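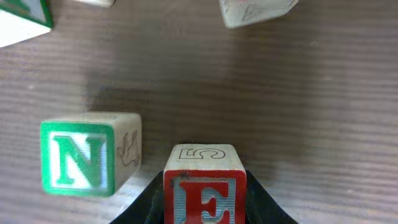
For the last few weeks our small group has been testing the Flandach, a two-arm tabletop kit that Kiswood sells to schools, clubs and small laboratories. Members have asked for an opinion before they spend money, so I try to give one. We wanted a task that everybody understands without a lecture, and Farzana Mridha proposed spelling with wooden alphabet blocks. The task looks easy and it is a good test of the fingers. A painted cube such as the one with the red E, held with the 5 on its top face upside down to the camera, must be gripped straight, or it will touch its neighbor when it is put in the row. The wrist camera looks along the fingers, and the operator can judge from it if the grip is straight. It sees less well at the top edge of the picture, where blocks become a little blurred, and for this reason you will need the second camera, the one placed higher.

First, what you receive. The kit comes in two boxes. The arms are already assembled, but the rail, the cables and the cameras you must fix yourself. Kamarul Raju and I did this in one afternoon, with a break for tea and a longer break when we could not find the small hex key (it was taped inside the lid of the second box). The printed guide has 14 pages and is mostly clear. I advise to read page 5 before you open any bag of screws. The bags are not labeled, and two kinds of screw look almost the same until you try them.

The software was more difficult. The installer expects a newer system than the one on our old laptop, and it stops without any message. Dinesh Samarakoon wrote to the support desk and had a useful answer the next working day. After the update we had no more trouble of this kind. The calibration must be repeated every time the rail is moved, even a little, so please fix it well to a table which other people do not borrow.

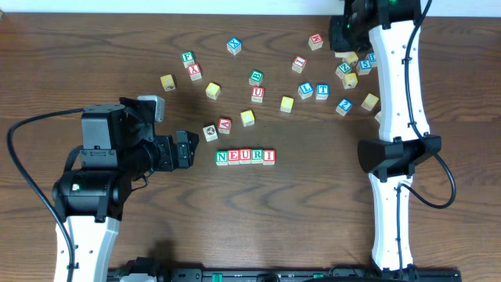 When the calibration is good, the operator can drive each arm by hand, with the pair of small controllers, or record a movement and play it again. Playing again works only if the blocks are in exactly the same positions as before. For changing positions you must train the arms from many recorded attempts. In our tests we recorded 792 attempts at picking up one block and placing it down, divided among four operators. It was slow work, but newcomers learned the controllers quickly, and Mitali Fakir was faster than me on her second evening.

What we liked: the fingers close softly, and the force can be set in the menu. The painted faces of our blocks were not scratched by them as far as I can find, and some of those blocks are old and had chips before. The movement is quiet enough that another group can hold a meeting in the same room. Spare fingers are included, and you can change them without taking the wrist apart.

What we liked less: the cables. They hang in wide loops beside the arms, and when an arm turns far to one side the loop can push a block which you have just placed. Kiswood sells a set of clips for this, but in my opinion the clips should be in the box. The arms also have difficulty when blocks stand close against the base. The elbow cannot fold enough, so it is better to keep your pieces toward the middle of the table. And the emergency stop is a key on the keyboard — I would prefer a real button.

We compared it a little with the older Skunton kit, which some of you know from the November workshop. The Skunton is cheaper and has only one arm. For a first course in programming it is still enough. If you want to hold a thing with one arm and work on it with the other, you need the Flandach or something similar.

Members who wish to try it before buying can reserve an evening at the Van der Linden room. Please write to Aníbal Teixeira, who keeps the list, and tell him if you bring your own laptop. He will send you the installer in advance. Bring also your own small objects if you have some in mind, nothing made of glass.

We use cookies to remember your newsletter settings. Accept | Manage choices

Contact the editors | Unsubscribe | Back to top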